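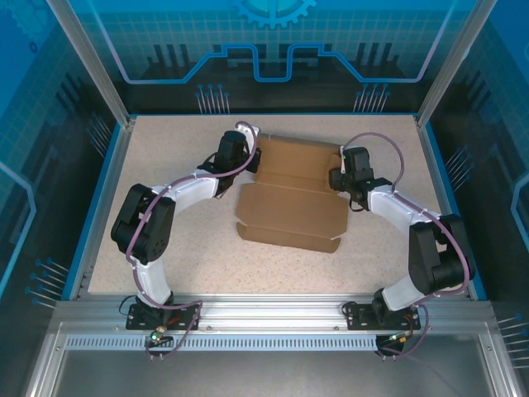 Week 5 is the week we stop treating the carton as a thing that shows up already shaped like a carton. I'd like you to spend this whole session thinking flat. Every folding box starts life as a blank, a single piece of board that has been cut and creased, and nearly everything that goes wrong later (crooked lids, corners that gape, flaps that won't stay put) was already sitting there in the blank. Look at the brown one lying open on the speckled surface: a shallow tray at the rear, then a crease running across, then a broad flat panel with angled corners, and a narrow front flap with rounded ends. If you can name those parts without looking at your notes by the end of class, I'm happy!

Okay, words first. People use these loosely in the shop and you'll hear three names for the same thing, so these are the ones I'll use on the board.

Blank: the whole piece, cut and creased, before anybody folds it.
Panel: a big flat area between creases. A panel usually ends up as a wall, a base or a lid.
Flap: a smaller area attached to a panel along one crease. Side flaps, dust flaps, tuck flaps, all of them.
Crease (or score): a line pressed into the board so it bends where you want. No fibers are cut on a true crease.
Slit: a cut right through the board with no material removed.
Slot: a cut with material removed, so there's a real gap.
Relief: any small cut near a corner that keeps two folding parts from fighting each other.

Slit and relief are the pair everyone mixes up. A slit describes how the cut was made, and relief describes what the cut is for, so one cut can be both. Go back to that front flap. It's partly separated from the large panel by cuts at the left and right corners, and you can see the pale surface through them. When I sketch a lid with a front tuck, those corner cuts go in before I draw anything fancy. Leave them out and the board bunches at the ends of the crease, and then you get that ugly little pucker that no amount of thumb pressure will fix. I have a drawer full of student lids with the pucker. Some of them are mine.

Rounded ends on a tuck flap are the other thing I nag about. A square corner catches on the way in, and a caught corner gets crushed, and a crushed corner looks terrible on a finished box. Round it off, or at least clip it at an angle. I don't care much which radius you pick for the exercise, but pick one and use it on both ends (yes, I've been handed a blank with two different radii, and no, it wasn't a design choice).

Grain direction

I know, I know. We did grain last time and half of you glazed over. The short version: with corrugated board the flutes run one way, and the board is happy to bend along them and grumpy about bending across them. With plain folding carton the paper fibers do something similar on a smaller scale. You can't always have every crease going the nice way, so decide which fold matters most. On a hinged lid I'd give it to the hinge, because that one gets opened and closed over and over while the side walls get folded once and then left alone.

If you aren't sure which way your sheet runs, cut a small square from the scrap end and bend it both ways. You'll feel it. Mark the direction in pencil on the back before you start cutting, and put the mark somewhere that will survive the trimming.

Order of folding

Pre-break every crease first. Fold it, open it, move on. Don't try to build the box yet! Then bring up the tray walls, back one first, then the sides, and get the corners sitting square before you touch the lid. The lid panel comes last and the front flap comes very last. When people rush, they tend to fold the lid over a tray that is still leaning, and then they blame the lid.

One habit that has saved me a lot of grief is leaving the blank on a bare table with plenty of room on every side. Knives, tape and coffee live somewhere else.

The case study for this week

The reading packet has the Wuslow mailer job in it. Wuslow wanted a run of 2,000 small mailers with a hinged lid, and the Wojcik shop cut them from our drawings. The first proof was lovely flat and awful folded. The tuck flap was a hair too wide, so the lid bowed in the middle, and the side flaps pushed back against it. We took a sliver off each end of the flap, ran another proof, and it closed the way it should. Read the two drawings side by side before you read my notes on them (pages 37 and up). Try to spot the change yourself, it's more fun that way.

There's also a shorter piece on the Medisik sample cartons, which is worth it for the part on board thickness. Thick board eats up space at every fold, and the inside of your tray ends up smaller than the drawing promised. They learned that with a carton full of vials that wouldn't go in.

For next time

Draw and cut one blank for a tray with an attached lid. The inside of the base should be 58 mm deep and whatever width and length suits your object. Bring it flat. Please don't fold it beforehand, we'll do the first fold together, and I want to see the creases while they're fresh. Label the panels lightly in pencil, mark the grain, and bring a spare piece of the same board.

If you're using the Lulument template files, check the scale when you print. The default setting shrinks the page to fit the margins, and your box will come out looking right and measuring wrong.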